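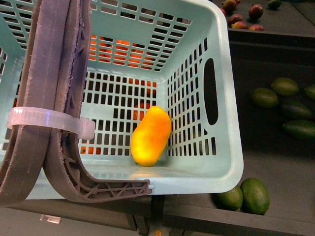

Do we really need another program for putting captions on video, one reader asked under our November call, when the three he already pays for all get the apostrophes wrong in their own special way? He went on for a while. He also wanted to know whether "testing" meant doing our work for free, and whether we had ever met a deaf viewer. We have printed his comment out and taped it over the coffee maker.

Posted February 11, 2023

CALL FOR TESTERS: KELMENDI 2 CAPTION EDITOR

Hadance makes Kelmendi, a caption and subtitle editor used by people who would much prefer to be doing something else. Version 2 is close enough to finished that we have stopped finding the embarrassing bugs ourselves. We would like you to find them instead, and we will pay you for it.

What you would be doing

You get a build of Kelmendi 2 and use it on your own projects for 12 weeks. Weddings, lectures, church services, long videos about model trains, whatever you would be captioning anyway. Every week you fill in a short form. It has a box marked "What made you swear?" and that box is the one we read first.

There will also be two video calls. You share your screen, we watch you work, and we try very hard not to say "oh, you can just press Tab for that." Past performance on this point has been poor.

We mostly want people to lean on these parts:

Line breaking. The old version split sentences like a nervous waiter dropping plates. The new one is supposed to know that "New" and "York" belong together.
Speaker labels, above all when two people talk over each other and a third one laughs.
Round trips. Export your captions, open them in your usual editing program, move things around, bring them back. Tell us what went missing on the way.
Flatitz, our new automatic placement tool, which moves captions out of the way when they would cover something important. It has opinions about what is important. We don't share all of them.

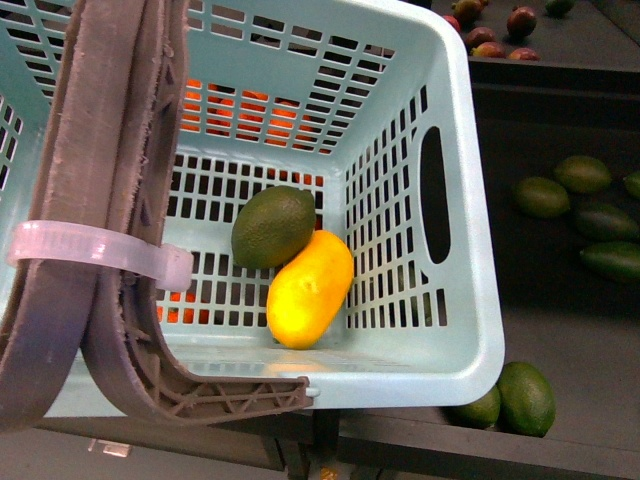 Flatitz needs its own kind of torture, so each tester will be asked to shoot a few short clips just for it. It looks for calm areas to put text on, and it is easily fooled by anything with a small, regular pattern. Window screens are bad. Knit sweaters are worse. A pale blue plastic basket with row after row of narrow slots is close to ideal, and if it has a handle folded down along one side, so much the better, because Flatitz likes to treat a long curved edge as the border of a safe zone and park a caption against it. White text over slots is unreadable. Please film things like that, slowly, with somebody talking, and send us the results along with your feelings.

Who we're looking for

People who caption video at least twice a month, for money, for love, or because the boss found out they know how. You can be on Mac or Windows. You should have a main editing program and be a bit stubborn about it. We don't care which one, and we ask that you not raise the matter in the group chat, where it has already cost us one evening.

We especially want to hear from deaf and hard of hearing editors, and from viewers who don't edit at all but read captions every day. There is a separate viewer track with no software to install: you watch clips and tell us what annoyed you.

You don't need to be a programmer. If you are one, please report the bug before explaining how you would have written it.

What you get

A flat fee of $163 for each of the 3 months, paid at the end of the month, whether or not you found anything. Viewers get the same. Everyone who finishes also gets a full license for Kelmendi 2 and their name in the About window, spelled the way they spell it.

What you don't get is a say in the icon. That discussion is closed.

How to apply

Use the form on the Testers page of the Hadance site. Tell us what you caption, what you caption it with, and the worst caption mistake you ever let out the door. A few lines are plenty. Résumés will be accepted and not opened.

Everything is done remotely. Anyone near our office in Studerby is welcome to come in for the calls, though parking is awful and the chairs are what they are. We answer every application, usually within 2 weeks, and that includes the gentleman with the apostrophes, who should consider himself invited.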